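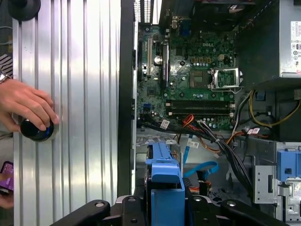 Hello again from the Clullik bench! I know the last report ran long and you asked for something you could read over a coffee, so I'll try to keep this one to what we did with the gripper money and what I'd like to do with the rest of it.

The short version is that we have our first proper comparison between the two grippers, and I'm leaning toward the Vurholm. We ran 164 attempts with each one on the same set of desktop teardown jobs (memory out, drive out, cables unplugged), same arm, same controller settings, same starting positions. The Vurholm dropped or missed the part 22 times. The Rutherford did worse on anything thin, mostly because its fingertips are wide and they bump into the neighboring parts before they close. It's a lovely gripper on big stuff and I was rooting for it, so I was a bit sad to see that.

Memory is still the job that tells us the most. The sticks are slim, the latches want a push in one direction and the stick wants a pull in another, and a gripper that comes in a little crooked will just rock the thing in its slot. The Dell tower we've been using is a good test for it because, with the case on its side and the panel off, the arm can come down from above and still has to mind the wires running beside the memory slots and the blue SATA cable looping near the drive cage. I've started writing down every time a cable gets nudged, even when the job itself goes fine. I'd like that number in the next report as well, since a clean pull that yanks a connector loose isn't much use to anybody.

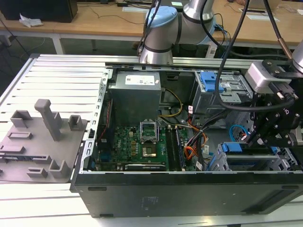
Fixtures took up more of my time than I'd planned. I've redrawn the printed plate twice now, and I think we're close to a layout that works for both grippers. The gray one next to the tower has the tall post in the middle, the open box holder in one corner and the low slotted blocks spread around it, and I'm hoping we can stick with that and only swap small pieces from here on. Print time adds up fast!

On cameras, the wrist view is great for lining up the fingers, and the side view is great for working out later why something went wrong. I tried running with the wrist view alone for an afternoon and went right back to both.

Money: we've spent $651 since the last report, nearly all of it on fingertips, filament and spare mounting screws. I'd like to put the next chunk toward a set of narrower tips for the Rutherford – I don't want to write it off over a part we can change – and 8 more used desktops from the Vomemdale surplus store, ideally from a few different makers so we aren't tuning everything to one case.

If that sounds okay, I'll place the order and have the second comparison to you in December. The full trial log is in the shared folder under "grippers," and the column headings are a mess, so ask me if anything looks strange.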